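Purkach übernimmt Mehrweggeschirr-Verleih von Iltance

Standort Luvville bleibt erhalten, Pfandsystem wird ab März vereinheitlicht

Luvville, im Februar. Die Purkach GmbH übernimmt den Geschirrverleih der Iltance Service KG mit allen laufenden Verträgen. Das haben beide Unternehmen heute mitgeteilt. Über den Kaufpreis wurde Stillschweigen vereinbart. Die 23 Beschäftigten des Verleihs wechseln zu unveränderten Bedingungen zu Purkach.

Iltance verleiht seit elf Jahren Teller, Schalen, Becher und Besteck an Vereine, Kantinen und Veranstalter in der Region. Zuletzt zählte das Unternehmen 200 feste Kunden. Der kleinere Teil davon sind Betriebe mit eigener Küche, die das Geschirr dauerhaft mieten und beschädigte Stücke laufend ersetzen lassen. Der größere Teil bestellt für einzelne Anlässe, vor allem zwischen Mai und September.

Purkach war bisher vor allem im Großhandel für Küchenbedarf tätig. Mit dem Verleih erweitert das Unternehmen sein Angebot um einen Bereich, nach dem Kunden nach eigenen Angaben schon länger gefragt haben. „Viele unserer Abnehmer kaufen Geschirr für den Alltag und brauchen zweimal im Jahr deutlich mehr davon“, sagt Frans Coppens, Geschäftsführer von Purkach. „Bisher mussten wir sie dafür an andere Anbieter verweisen.“ 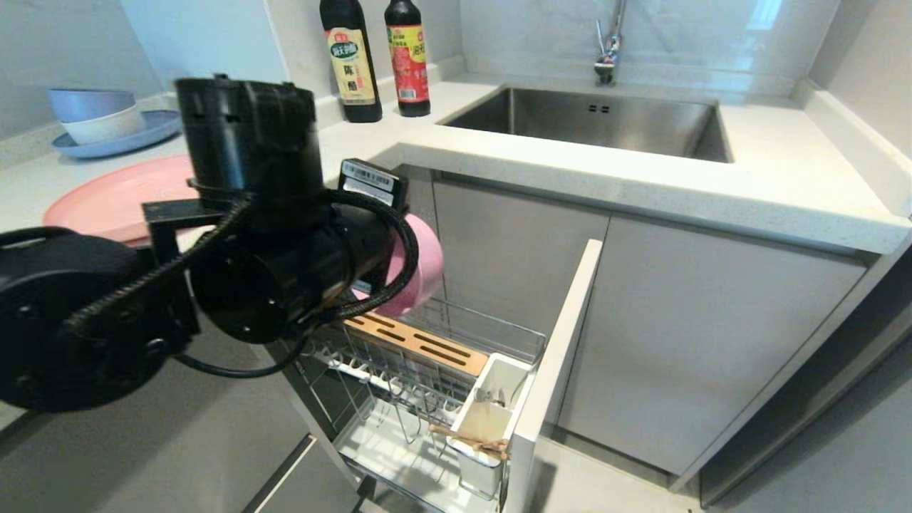 Für Bestandskunden ändert sich zunächst wenig. Verträge, Preise und Ansprechpartner gelten bis zum Ende der jeweiligen Laufzeit weiter. Auch die Telefonnummern bleiben gleich. Rechnungen kommen ab März von Purkach, die neue Bankverbindung wird allen Kunden schriftlich mitgeteilt.

Neu geregelt wird das Pfand. Iltance hatte bislang je nach Artikel unterschiedliche Beträge erhoben, was bei der Rückgabe häufig zu Nachfragen führte. Künftig gilt für Becher, Schalen und Teller ein einheitlicher Satz von 2 Euro pro Stück. Besteck wird nur noch im Satz ausgegeben und ohne Pfand berechnet. Fehlende Teile werden zum Wiederbeschaffungspreis in Rechnung gestellt. Für Bestellungen ab 1.000 Teilen entfällt das Pfand, wenn ein Rahmenvertrag besteht.

Das Lager in Luvville bleibt an seinem bisherigen Standort in der ehemaligen Molkerei. Die Spülanlage dort wird im Frühjahr überholt. Während der Arbeiten übernimmt die Wäscherei und Spülküche Slaoui einen Teil der Reinigung. Lieferengpässe erwartet Purkach in dieser Zeit nicht, empfiehlt aber, Bestellungen für April möglichst früh aufzugeben.

Die Leitung des Verleihs behält Keir MacAulay, der den Bereich bei Iltance aufgebaut hat. „Wir haben in den vergangenen Sommern Anfragen ablehnen müssen, weil der Bestand nicht reichte“, so MacAulay. „Das wollen wir in dieser Saison vermeiden. Die ersten Nachbestellungen sind raus.“

Iltance konzentriert sich nach dem Verkauf auf die Vermietung von Zelten und Mobiliar. Beide Unternehmen haben vereinbart, bei größeren Veranstaltungen weiter zusammenzuarbeiten. Kunden können Zelte und Geschirr auch künftig gemeinsam anfragen, erhalten dann aber zwei getrennte Angebote.

Geschirr kann im Lager Luvville werktags von 7 bis 16 Uhr abgeholt und zurückgegeben werden. Rückgaben nach 15 Uhr werden am folgenden Werktag gezählt.

Pressekontakt
Purkach GmbH, Unternehmenskommunikation, Luvville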